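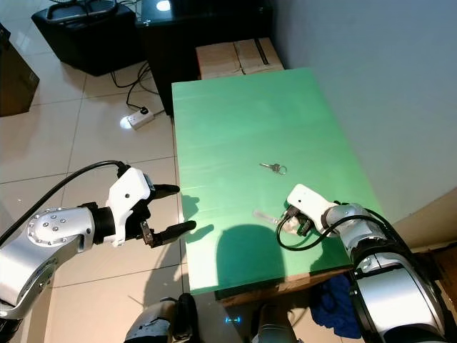 Subject: Re: [vonodside-allotments] Water charges and the new padlock

Uzma Khokhar wrote:

> Can someone confirm what we are being billed for this year? My letter says 2965 litres for the row but the meter read 1119 when I looked in May. Also, is the Tolov gate getting a new lock or not? I have heard both.

Uzma,

The two numbers measure different things. 2965 is the total for both standpipes. 1119 is the lower standpipe only, which is the one you pass on the way in. The upper one is behind Pillai's shed and has its own meter. I read it on the same morning as you and the two add up to the figure in your letter.

The first 1000 litres are covered by the rent. Anything over that is split between the 13 plots on the row, whether you use a hose or a can. I know a few people would like that changed, and it can go on the list for the next meeting. 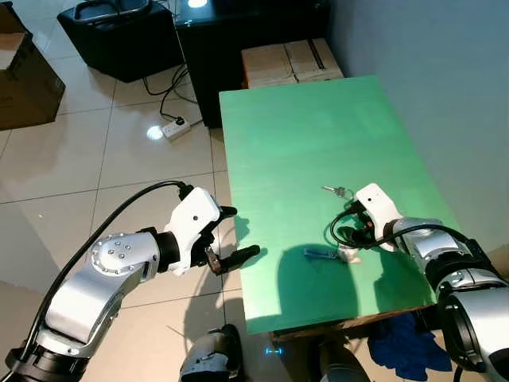 On the gate - yes, the lock is being changed. The old one sticks in cold weather and has been oiled more times than it deserves. Eren is fitting the new one and will leave the old one on the chain until everybody has a key. I would also like to paint the gate while the lock is off. The present brown hides it against the hedge, and a bright green like that table top would suit me fine, but I will go with whatever most of you want. Replies to the list please, not to me.

Keys can be collected from the hut after six in the evening. Please bring the old one back when you come.

The hose on the lower standpipe still leaks at the tap end. Turn it off at the wall.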